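Category: Kitchen & Bath > Counters and Surfaces
Print this thread | E-mail this thread

Dark stone with veins: talk me into it or out of it

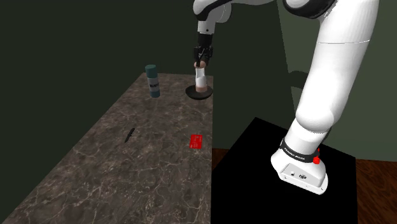
Dark brown-gray top with pale veining, render

zhladun_home
June 20, 2024
OK kitchen people, I need opinions before I sign anything. I've been going back and forth on counters since October and my husband has stopped answering when I say the word "slab." What I keep coming back to is a dark gray-brown with thin light veins running through it, like the one up top. I love it! But I've only ever lived with speckled beige laminate, which hid every crumb for years, and I'm scared of becoming a person who wipes all day long.

Quote from Levchenko (local stone yard, two towns over) is $3,632 installed for real marble. Zaven has a quartz with a similar look for $2,349. We cook every night, lots of beets and lemon and tomato. Help.

fabianz
Quartz. Save the money and buy a nice range hood. I had dark marble in my last place and the first week somebody cut limes on it and I could see every drip mark when the window light came in low. Dark shows etching way worse than white does. Ask me how many times I rubbed it with polishing powder.

NazarK
Going to disagree with Fabian here. Etching bothers you for maybe a year and then you stop seeing it. My parents' marble is all rings and dull spots by the stove and it's the best looking thing in the house. Quartz veins look printed to me, especially on a long run where you catch the pattern coming around again.

fabianz
"You stop seeing it" = you gave up, lol. And the newer quartz doesn't repeat the way the old stuff did. Go look at a full slab, don't judge by the little square they hand you.

p_boiko
Did countertops for 6 years before my back quit, so take this for what it's worth. Two things.

One, get it honed if you go marble. Acid marks on a honed top are still there but they don't jump out at you the way they do on a polished one.

Two, where is your seam going to be? On dark stone with pale veins a bad seam looks like a scar. Go to the yard, have them lay the template on your slab, and take pictures with your phone so there's no argument later about which part goes where. If they won't do that, find another yard.

zhladun_home
Oh wow, I hadn't thought about seams at all. It's one long run plus a short piece by the fridge. Levchenko did say something about "placement" but I was busy petting the slab. Would the seam be at the corner?

p_boiko
Could be at the corner, could be at the sink. I'd rather have it at the corner. At the sink you've got water on it every day.

Oksana_Ch
Coming in from the cleaning side! I have dark quartz (Clalo, the almost-black one) and the dust is real. Flour too. I wipe it 7 times on a baking day and I can still write my name in it. It doesn't stain though, I left beet juice on it overnight and it came right off. Microfiber, barely damp, then a dry one. If you use spray cleaner you get streaks and then you get mad.

NazarK
See, this is my point. If you'll be wiping either way you may as well wipe the real thing.

Oksana_Ch
Nazar, wiping crumbs and crying over a lemon are different hobbies.

zhladun_home
I'm dying. OK, going back to both places with a phone and a lemon. Does anybody know if they'll let you take a scrap home to abuse?

p_boiko
Ask for the sink cutout from somebody else's job. Most yards have a pile of them out back.

Print this thread | E-mail this thread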